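Home Courses Student Projects Library Contact

Table Linen in Small Function Rooms: Hire, Purchase and Laundering
Second-year project report, Hospitality and Events Management
Submitted by Marion Lennox, August 2019

1. Introduction

Small function rooms in market towns make much of their income from christenings, retirement lunches and society dinners. The cost of food and staff for such events is well recorded. The cost of table linen is often placed under general expenses and is rarely looked at separately. This report considers how one venue, the Gentile Rooms in Jellthorpe, might supply and clean its tablecloths, and whether its present arrangement should continue.

The project was set by the department and supervised by Byung-chul Ok. Records were made available by the venue for one full trading year. The author also worked 15 shifts at the venue as a member of the serving staff, which allowed the written records to be compared with daily practice.

2. Background

The Gentile Rooms consist of a main hall and a smaller side room on the floor above. Until recently all linen was hired from Dallska, a supplier based outside the town. Cloths were delivered pressed and collected after each event. The hire agreement set a charge for each cloth, with a further charge for any cloth returned with wax, wine or burn damage.

In May the venue bought a first stock of coloured cloths for its round tables, while white cloths for the long tables continued to be hired. The two systems have since run side by side. Staff were not given written guidance on which cloths should be sent to which laundry, and in the early weeks some of the venue's own cloths were collected by Dallska in error. All but 2 were returned.

3. Method

Three sources were used. The first was the booking diary, which gives the number of guests and the layout of tables. The second was the file of delivery notes and invoices. The third was a short set of interviews with staff and with regular hirers of the rooms.

Over the year the records show 409 uses of a round cloth. A use was counted each time a cloth was laid for a paying event, whether or not it was marked afterwards. Cloths laid for viewings and open evenings were left out, as these were often folded and put back on the shelf.

4. Findings

4.1 Fit and appearance

Round tables raise a difficulty that long tables do not. A cloth that is too short looks mean, and one that is too long is caught by chairs and feet. The hired cloths came in one size only, and were often too long for the smaller tables in the side room. The purchased cloths were ordered to measure and hang evenly. Colour was also raised in the interviews. Several hirers said that a strong colour made flowers and other decoration less necessary, and so saved them money.
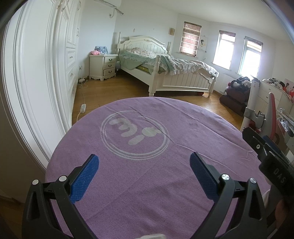

A coloured cloth is all very well until the second wash, according to Womummont, the laundry that now cleans the venue's own stock, and purple and dark red should never share a load with anything pale. It was also pointed out that a faded cloth laid beside a new one is noticed by guests at once, so that colours should be bought in full sets and retired in full sets.

This advice was confirmed by the records. Where single cloths had been replaced, staff reported spending time before each event sorting them by shade. Where a whole set had been kept together, no sorting was needed.

4.2 Cost

The purchase of the first stock cost £800, including hemming. Against this must be set the hire charges no longer paid for round tables. Laundering is charged by weight and varies with the season, being highest in the weeks before Christmas. Damage charges under the hire agreement were small in most months, but a single evening with candles could exceed the total for the rest of the quarter.

4.3 Storage

Storage was not considered when the cloths were bought. They are at present kept on open shelves beside the kitchen door, where they take up cooking smells and must sometimes be aired. Hanging the cloths would reduce creasing – the side room has an unused cupboard of suitable depth – but a rail would have to be fitted.

5. Recommendations

The venue should continue to own its round cloths and to hire its long ones. Each owned cloth should carry a sewn label, so that it is not collected in error. A washing book should be kept, showing the date on which each set goes out and comes back. Candles should be permitted only in covered holders.

6. Limits of the study

Only one venue was examined, and its records for the winter months are incomplete. Staff time spent on ironing was estimated from memory by those concerned. Paper coverings were not included in the comparison, although two hirers asked about them.

Back to top | Contact the department | © Student Projects Archive. All rights reserved.
This site uses cookies to improve your visit. Accept Manage settings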